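Progress report: kitting and sorting cell, equipment planning phase
Grorkport site, period ending 16/02/2022
Prepared by Pongsak Wongsuwan for the Hiltska equipment fund

1. Where the project stands

The planning grant covers the work needed before we ask for money to buy a full cell. We were asked to come back with a parts list, a price range we can defend, and a clear statement of what we would buy first if the full amount is not available. The parts list is done apart from the camera mounts. The price range is done for the arm, gripper and table and is still open for bins and trays. The purchase order of priority is in section 5.

The task has not changed since the last report. Parts for the Rajan control unit arrive mixed and have to be split by type into bins, then laid out as kits on a tray for the assembly bench. A kit contains a round circuit board and the wiring that goes with it. The work is done by hand now and takes up time from two people who are also needed on final assembly.

2. Work on the arm

The trial arm is on loan from Gunness under the agreement you approved. The loan runs through April. We are using it with a two-finger parallel gripper and flat black fingers, which came with the loan and will have to be returned with it.

Most of the period went into picking from the bins. The round boards are the main item by value and the one we most need to handle without damage. They have connectors and small components close to the rim, which leaves few places to grip. The smaller items are a different problem. Solenoids have a plunger and spring on one end and wires on the other, and the wires do not stay where they are put.

Bin color also matters more than we had planned for. A glossy bin reflects the overhead light back at the wrist camera, and the bright patches shift as the arm moves. We had assumed we could keep the present bins and spend nothing on this line. We now think matte bins should be priced, along with a diffuser for the light. 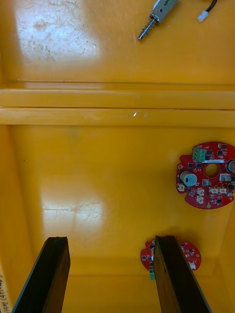

Rajan assembly asked whether the bins could stay as they are and the money go to a second set of fingers, as the bench already owns 140 bins of this type and would have to find a use for them. They also wanted to know who pays for spare fingers once the loan ends.

We have taken the point on cost. The cell itself would need only a small share of those bins replaced, and the rest would remain in use at the bench. Before asking for new ones we will try a matte liner in the existing bins. Spare fingers are now a separate line in the budget, charged to the project for the first year and to the bench after that.

3. Budget items reviewed

Arm. Gunness has given us two options, a purchase of the loan unit as used equipment or a new unit of the same model. The used unit costs less but carries a shorter warranty. The control cabinet is the same in both cases. We prefer the new unit if the full grant is made and the used one if it is not.

Gripper and fingers. The parallel gripper is suitable for the boards. For thin wire we want narrower fingertips, and have asked for a quote on two sets. The quote has not come in.

Cameras. One at the wrist and one fixed at the table. The fixed camera needs a rigid stand. The present one is a clamp on a shelf upright and has to be realigned when the shelf is loaded.

Table. The present table is acceptable and can be kept. It should be bolted down before a permanent installation.

Bins and trays. Open, for the reasons given above. The quote for matte bins has a minimum order of 340 pieces, far more than we can justify. We have asked whether the order can be combined with another department's.

Installation and safety. The site electrician has looked at the supply and no new circuit is needed. A light curtain is included in the estimate. The risk review is booked but has not been held.

4. Kit layout

Wire harnesses are the slowest part of the kit. They vary in length and stiffness, and a harness that is put down badly can cover the part next to it. We have laid the kits out on a steel tray lined with paper so that positions can be marked and changed quickly. If the layout settles, the paper will be replaced by a cut foam insert. The insert is a small cost, but it takes around 19 working days to deliver, so it should be ordered early.

Sorting bins stand on both sides of the tray. This keeps the arm's travel short, but it also means the operator has to reach past the arm's working area to change a bin. A table wider than the present one would solve this. We have not added it to the request and will first try moving the bins outward.

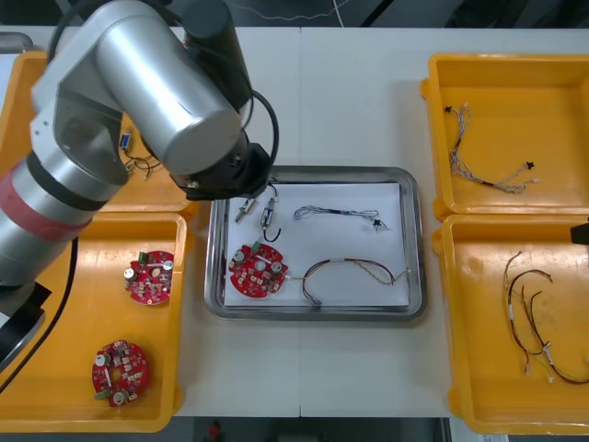

Kitting trial at Grorkport, with the tray between the sorting bins.

5. Order of purchase

If only part of the grant is available, we would buy in this order:

Arm and control cabinet
Gripper with one set of spare fingers
Light curtain and table fixings
Fixed camera stand
Narrow fingertips
Bins, liners and foam inserts

The first three have to be bought together. The arm cannot be run as a permanent installation without the light curtain.

6. Next steps

Test the matte liners and report the result to Rajan assembly. Get the fingertip quote. Hold the risk review. Ask Gunness for a written price on the used unit that stays valid past the end of the loan.

We request a decision on the arm before the loan ends in April. If the decision comes later, the unit goes back and the trial stops until a replacement is delivered. An extension is possible, but it is charged monthly and is not covered by the planning grant.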